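Can a Machine Clear the Table Yet?

Filed under: Kitchen, Cleaning Up

Readers of these tips ask every so often whether it is worth waiting for a robot before buying another dish rack. My answer is to keep the dish rack. Machines can do parts of kitchen work now, and a few of those parts they do well. Clearing a mixed table is still hard for them.

Start with what a person does. You look over the plates, bowls and utensils, see what is lying on top of what, and take the top things first. A utensil left across a plate comes off before the plate moves. You don't think about it. 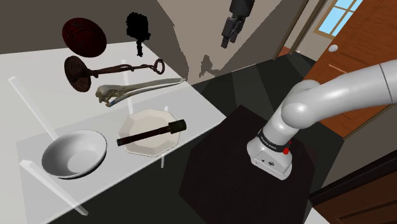
Most arms have a two-fingered hand, and that hand decides which jobs are easy. A straight handle is a good target. A wide, flat plate is a poor one, as the fingers have to get under the rim or pinch it from the side. Bowls fall somewhere between, depending on how thick the rim is.

Long utensils bring their own trouble. Tongs can spring open. A skimmer is heavy at one end and will swing if it is picked up by the tip of the handle. A person shifts grip without noticing. A machine usually has to set the thing down and try again.

I kept a tally of the small jobs in my own kitchen for one month, June, and came up with 24 that repeat. I would trust a machine with 11 of them, and most of those are already done by the dishwasher, the rice cooker and the timer on the oven.

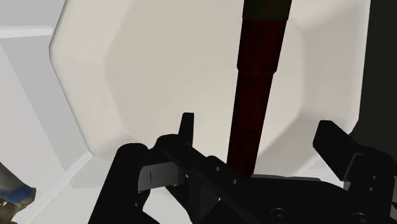
Getting hold of a handle is only the first step. The fingers have to close without shoving the handle along the plate, and the lift has to be straight enough that the far end doesn't catch the rim. Much of this gets practiced in computer simulation first, where a dropped plate costs nothing. Real kitchens add grease, water and poor light.

If you like the idea of a tidier table now, these habits help people as much as they would help a machine:

- Clear utensils first, then bowls, then plates.
- Lay handles so they stick out past the rim. They are easier to grab.
- Leave a finger's width between dishes.
- Keep tongs locked shut when they are not in use.
- Pick up a skimmer or ladle near its point of balance.
- Stack by shape. A plate with angled sides will not sit flat in a round one.

For the workshop the answer is a little better. If the same part arrives in the same spot every time, a machine can move it all day. A bench with mixed tools on it has the same problems as a dinner table, so hang the tools or give each one a marked place.

I will look at dish loading next, including which racks leave enough room between the pegs.

Related tips
Storing Long-Handled Utensils in a Short Drawer
Getting Grease Off a Slotted Spoon
Robot Vacuums and Fringed Rugs
Marking Out a Tool Board

Contact | Copyright Carnalside Home Tips | Back to top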